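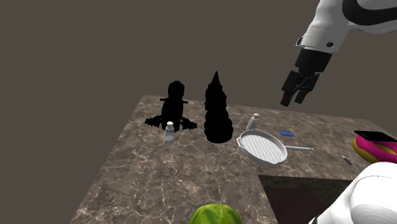
Que licença é preciso ter para usar o kit Nilell numa única estação de trabalho?
A licença de estação, que cobre um computador, um braço e uma garra. A licença de grupo só se justifica quando vários postos partilham a mesma biblioteca de objetos.

Nilell: configurar a primeira tarefa de bancada em simulação

Este tutorial aplica-se ao kit Nilell da Arnmont, módulo de manipulação, com o pacote de cozinha instalado. Pressupõe-se que o simulador arranca sem erros e que o utilizador sabe editar ficheiros de configuração em texto. A instalação do controlador gráfico não é tratada nesta página.

1. Criar o projeto

Abrir o gestor de projetos e escolher Novo > Bancada > Braço único. O assistente pede um nome, uma pasta e um modelo de cena. Para a primeira execução, selecionar o modelo com tampo de mármore e recesso. O recesso faz parte da malha de colisão do tampo, pelo que não deve ser preenchido nem coberto com um plano auxiliar.

Ao terminar, a pasta contém três ficheiros: cena, robô e tarefa. Os valores por omissão servem para os dois primeiros. O terceiro tem de ser editado.

2. Verificar os objetos

A biblioteca inclui, entre outros, uma frigideira de grelhar branca com cabo comprido, frascos brancos pequenos e uma esponja azul. Cada objeto tem uma malha visual e uma malha de colisão, guardadas em separado. Convém ativar a vista de colisão (tecla C) antes de qualquer ensaio e confirmar que as duas coincidem.

Um objeto desenhado como silhueta totalmente preta costuma indicar textura não carregada. A física não é afetada, mas as imagens geradas ficam inutilizáveis para treino de visão. Procedimento:

Fechar a cena sem gravar.
Abrir Biblioteca > Texturas > Verificar caminhos.
Corrigir os caminhos assinalados e reconstruir a cache.
Reabrir a cena e repetir a verificação.

Se o problema persistir, consultar o registo de importação. Nomes de ficheiro com acentos são a causa mais frequente em sistemas configurados em português.

3. Ajustar a garra

A garra fornecida é paralela, de dois dedos. A abertura máxima no modelo é de 80 mm. No ficheiro do robô, o parâmetro abertura_inicial aceita valores entre 0 e 1. Para objetos baixos, como a esponja, usar 0,6 e fazer a aproximação na vertical. Com a garra totalmente aberta, os dedos podem tocar em objetos vizinhos durante a descida.

A força de fecho é limitada a 30 N. O limite pode ser alterado, mas a Arnmont não garante a estabilidade do contacto acima desse valor, e nos ensaios feitos para este texto a esponja começou a atravessar os dedos logo que ele foi ultrapassado.

4. Definir a tarefa

No ficheiro da tarefa, indicar o objeto alvo, a posição de destino e a condição de sucesso. Exemplo mínimo:

alvo = esponja
destino = zona_recesso
sucesso = contacto_fundo
limite_passos = 295

O limite de passos foi obtido por tentativa. Com valores mais baixos, os episódios terminam antes de o braço largar o objeto. Quando o alvo é a frigideira, a preensão deve ser definida no cabo. A borda elevada tem uma malha simplificada e os contactos são pouco fiáveis.

5. Executar o lote

Fazer primeiro um episódio isolado, com a janela gráfica aberta. Só depois lançar o lote em modo sem janela. Um lote de 1000 episódios ocupou cerca de 80 GB em disco, com imagens a cor e profundidade. A profundidade pode ser desligada em Saída > Canais.

A semente aleatória fica registada no cabeçalho de cada episódio. Para reproduzir uma falha, copiar a semente para o campo correspondente e executar novamente na mesma versão do motor. Entre versões diferentes, a repetição exata não está assegurada.

6. Observações sobre o produto

O módulo cumpre o que a folha técnica anuncia no que respeita à cinemática e à gestão de episódios. A documentação é mais fraca: o capítulo sobre texturas remete para um menu que mudou de sítio na atualização de abril, e a tabela de mensagens de erro está incompleta.

Safta Bratu, que testou o mesmo pacote no laboratório de Gralville, chegou a resultados semelhantes na preensão de frascos, mas recomenda aumentar o atrito dos dedos de 0,8 para 1,0 quando o alvo é cilíndrico. A alteração foi experimentada aqui e reduziu o deslizamento, sem efeitos visíveis nos restantes objetos.

A exportação para o formato da Okoth requer um conversor vendido à parte. O conversor lê apenas episódios completos; os interrompidos são ignorados sem aviso, pelo que se deve comparar a contagem de entrada com a de saída.

Próxima página: calibração da câmara de pulso e mapas de profundidade.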